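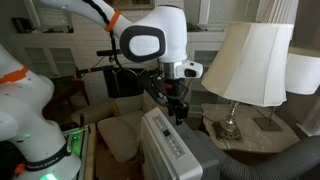 Slide 1. Orange bands on white robot arms, green light low down

A Little Colour Goes a Long Way
Notes for the Bodasley Quilters' evening, Monday, 7 pm

Leave slide 1 up while people find their chairs and get their tea. Don't start until the urn has stopped making that noise.

Opening

Good evening everyone, and thank you so much for having me back. I see a few faces from the binding workshop (hello Solveig, I hope the corners are behaving!) and quite a few new ones, so welcome to you especially. I'm going to talk for a while about colour, and mostly about the strong ones, the oranges and limes and hot pinks we all buy in a rush of excitement and then fold up and put at the bottom of the cupboard for years. Then we'll have a break, and after that I'd love you to get your own fabrics out and play.

Ask for hands: who has a fabric at home they love and have never cut into? Wait for it, they always laugh.

Slide 2. My first quilt

Hold up the real one as well, it's in the blue bag.

I made this one when my eldest was small and I used every colour I owned. I was so proud of it, and I still am in a funny sort of way, but if you stand at the back of the hall and squint you'll find your eye doesn't know where to go. Everything is shouting at once. My teacher at the time was Lena Grabowska, a very kind woman with very little patience, and she looked at it for a good long while and then asked me which piece was my favourite. I couldn't tell her. I went home a bit cross about it and thought about it the whole way.

Slide 3. The same block, twice

Same pattern, same red. On the left the red is in every patch. On the right it's in a single patch and everything else is cream and oatmeal. Let people look before talking. Usually somebody says the red on the right is a different red, and that's a lovely moment, so pass the two blocks around and let them hold the reds together.

Say something here about neighbours. A colour takes a lot of its character from whatever you sew beside it. Put a mustard next to a bright white and it looks quite sharp and modern, put it next to a brown and it goes all cosy and autumnal. If you remember one thing from tonight I'd be happy with that one.

Slide 4. Whites and creams

People get stuck here, so go slowly. There's a cool white with a bit of blue in it and a warm white with a bit of yellow, and either will do beautifully, but when you mix them by accident the warm one tends to look like it needs a wash. When you mix them on purpose, and do it right across the quilt, it looks rich and soft. Bring out the swatch ring. Check them by the window in daylight, never under the kitchen light at night, which I learned on a border I had to unpick.

Slide 5. Where to put the bright bit

Three places I like, with the samples pinned up in this order.

In the binding. A plain quilt with an orange binding is such a cheerful thing, and it's an easy one to try because you can take it off again.

In a narrow inner border, thin enough that you wonder if you really saw it. Show the baby quilt. Mention that mine is wobbly down one side and no baby has complained yet.

In a few scattered patches, off centre. Lay them out on the floor first and walk away. Have dinner. Come back and see which one your eye goes to, and if it's always the same one, move it.

Slide 6. Green

I get asked about green more than anything. Green is friendlier than people think! We're used to seeing it beside every other colour in the garden, so a dull leafy green will sit with nearly anything. A very bright, glowing green is trickier and I'd use it the way you'd use chilli. Tươi Khương brought a quilt in last May that was all greys with little slivers of lime in the sashing, and I have thought about it ever since. If she's here tonight, ask whether she'd mind standing up and telling us how she chose it.

Break, 12 minutes. Biscuits are Solveig's. Raffle tickets at the side table.

After the break

Everyone picks one bright fabric and 3 quiet ones from their own bag, or from my scrap tub if they've come without. Lay them on the table in different amounts. Half and half first, then a small strip of bright, then the tiniest corner of it. Swap with the person beside you and see what they'd do with your colours. Go round the tables, don't hover, and don't rescue anybody too early. It helps to take a photo on your phone and turn it black and white, so you can see if the quiet fabrics are all the same darkness.

If there's time, tell the story about the curtains.

Questions that usually come up

Will the orange bleed? Wash it first, by itself, and wash it again if the water has colour in it. Reds and deep blues too.

Do prints count as a bright? Stand back. If it reads as bright from the doorway, treat it as one.

What about a beige that's gone a bit pink? Bring it to me at the end and we'll have a look together.

Thank Solveig and the kitchen helpers. Remind people that the scrap tub is there to be emptied, and that chairs go back along the stage wall, please.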